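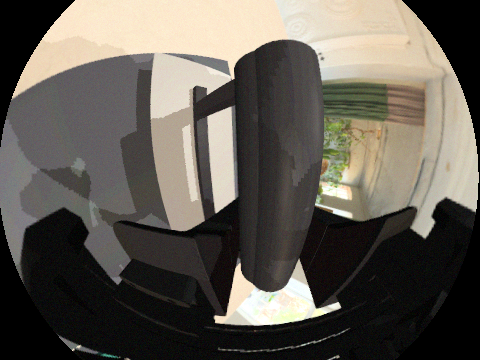

How your body fights a cold

Everyone gets colds. Most children get several every year, and most grown-ups get 2 or 3. A cold makes you sneeze, gives you a runny nose and often a sore throat. Then, after a week or so, it goes away, usually without any medicine at all. Your body has done the work by itself.

What is a virus?

A cold is caused by a virus. Viruses are far too small to see, even with the kind of microscope you might use at school. Scientists need a special microscope, called an electron microscope, to look at them.

A virus cannot grow or make copies of itself on its own. To do that it has to get inside a cell. Cells are the tiny living parts that make up your skin, your blood, your bones and everything else in you. Cold viruses like the cells that line the inside of your nose and throat.

Once a virus is inside a cell, it uses the cell to make more viruses. These get out and go into the cells next door.

There are lots of different cold viruses. That is one reason you can catch a cold in December and then another one a few weeks later.

Keeping germs out

Your body tries to stop germs before they get in. Your skin is a good wall, as long as it has no cuts in it. Your nose has small hairs that catch dust. It also makes mucus, the proper word for snot. Mucus is sticky, and germs get stuck in it.

Further down, in the tubes that lead to your lungs, there are even smaller hairs called cilia (say "silly-a"). They move backwards and forwards and push the mucus up towards your throat. Then you swallow it without noticing, and the acid in your stomach destroys most of the germs.

Tears and spit help too. Both have something in them that can break open some kinds of bacteria, another sort of germ.

When a virus gets in

Sometimes a virus gets past all of this. A cell with a virus in it can send out a chemical signal. Cells nearby pick up the signal and make themselves harder to get into.

The signals also call white blood cells. These travel round your body in your blood, and they can squeeze out through the walls of your blood vessels to get to where they are needed. There are different kinds, and they have different jobs:

Some swallow germs and bits of dead cells.
Some find cells that have a virus inside and make them die, so that the virus can't use them any more.
Some make antibodies. An antibody sticks to one kind of germ and to almost nothing else. A virus covered in antibodies can't easily get into a cell.

Making the right antibodies takes several days if your body has not met that virus before.

Why do you feel ill?

Much of what you feel during a cold comes from your body fighting, and only part of it from the virus. Extra blood flows to the inside of your nose, so it swells and feels blocked. Your nose makes more mucus, so it runs. Sneezing blows germs out.

You may get a bit hot. Some viruses don't grow so well when your body is warmer than usual. You may also feel tired and want to lie down, and that is a good thing to do. Drink plenty of water as well.

Remembering a germ

After the cold has gone, some of your white blood cells stay behind. They are called memory cells. If the same virus comes back, they can make the right antibodies much faster than before, and you may not feel ill at all.

Vaccines work in a similar way. A vaccine shows your body a harmless form of a germ, or just a part of it, so that memory cells are made without you having to catch the illness first.

How to stop a cold spreading

1. Wash your hands with soap and warm water. Take at least 20 seconds over it and remember your thumbs.
2. Sneeze into a tissue and put the tissue in the bin. If you have no tissue, use the inside of your elbow.
3. Try not to touch your eyes, nose and mouth.
4. Don't share cups or spoons with someone who has a cold.

Words to know

Antibody: something made by white blood cells that sticks to a germ.
Cell: one of the tiny living parts your body is made of.
Cilia: very small hairs that move mucus along.
Mucus: the sticky liquid in your nose and throat.
Virus: a very small germ that has to get inside a cell to make copies of itself.

Page last checked: Saturday, December 7, 2019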